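How to record a guide vocal and stack backing parts at home

Shares 45 | Comments 2 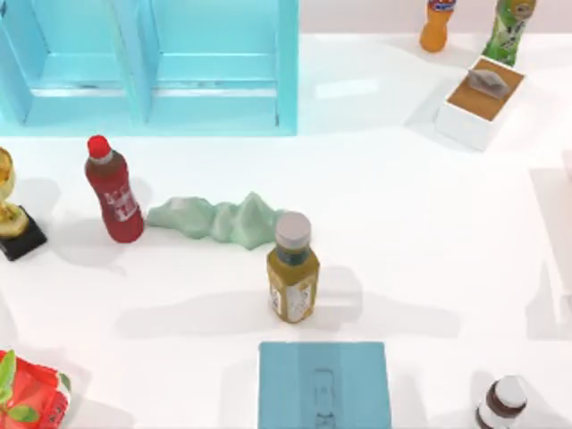
Laine Kazlauskienė wrote in to say that her backing parts always sounded late against the lead, even when the waveforms lined up on screen, and asked whether the guide vocal was to blame. In her case it was. She had recorded the guide with the monitoring delay left uncorrected, then sung every later part to it.

The procedure below covers a lead line with two or three backing parts. It assumes one microphone, one audio interface, closed headphones and any multitrack program.

1. Set up the session

Create a new session at the sample rate you intend to keep. Changing it halfway through is possible but leads to mistakes. Import the instrumental and place its first beat on a bar line. If the track has no count-in, add two bars of click before it.

Name the tracks before recording. A workable scheme is GUIDE, LEAD, HIGH 1, HIGH 2, LOW 1, LOW 2. Takes filed under "Audio 17" are hard to find again after a week.

2. Check the delay

Set the buffer as low as the computer will allow without clicks. If the interface has direct monitoring, use it and mute the software return of the same channel. Hearing both gives a hollow doubled sound, which pushes most singers flat.

To test the alignment, hold one headphone cup against the microphone and record the click from it onto a new track. Zoom in on the first click. If the recorded copy sits later than the original, enter the difference in the program's recording offset setting and repeat the test. Do this again whenever the buffer or the interface changes.

3. Record the guide

The guide is a reference for timing, phrasing and words. Sing it straight through, at moderate volume, without decoration. Leave out slides into notes and any held endings you have not decided on. If you run out of breath in a line, mark the place on the lyric sheet.

Keep the peak level well below full scale. A level that looks low on the meter is acceptable at 24 bits.

4. Record the lead

Mute the guide unless you need it for entries. Stand 20 centimetres from the microphone with a pop shield halfway between. Record whole verses. Single lines recorded one at a time tend to start with the same intake of breath and the same attack, and the joins are audible.

Take three passes of each section, then stop and choose. Build the finished lead from the best pass and repair only the phrases that need it. Put a short crossfade on each join, placed in a consonant or a gap.

5. Write down the endings

Before any backing part is sung, play the finished lead and note where each phrase ends in beats. Note also where the final consonant falls. Untidy stacks are usually caused by four different final "t" sounds. The common remedy is to let one part pronounce the consonant and have the others leave it off.

6. Record the backing parts

Work from the part closest to the lead outwards. For a part a third above, learn it against the piano or the instrumental first, with the lead muted. Bring the lead back at low volume for the take.

Step back to 45 centimetres. The sound is thinner at this distance and sits behind the lead with less correction later. Use less vibrato than on the lead.

Double each part by singing it again. Copying a take and shifting it by a few milliseconds produces a comb effect and should not be used as a substitute.

7. Clean and balance

Cut the silence between phrases, but keep one breath per phrase on one track only. Apply a high-pass filter to the backing tracks; start at 150 Hz and raise it until the part begins to sound weak, then lower it slightly. If sibilance builds up, reduce the region above 6 kHz on the doubles and leave the lead alone.

Pan the doubles in pairs, left and right by equal amounts. Route all backing tracks to one bus and compress them there lightly. Check the balance in mono. If a part disappears, move the pair inwards or drop one of the doubles.

8. Save

Export each track from bar one as a separate file, without effects, and keep it with the lyric sheet and the tempo. Delete the guide only after the mix is approved.

Comments (2)

Dilani Khondokar
Does step 2 still matter if I only use direct monitoring?

Laine Kazlauskienė
Yes. Direct monitoring fixes what you hear, but the program can still place the recorded file late. My offset was wrong the whole time I was using it.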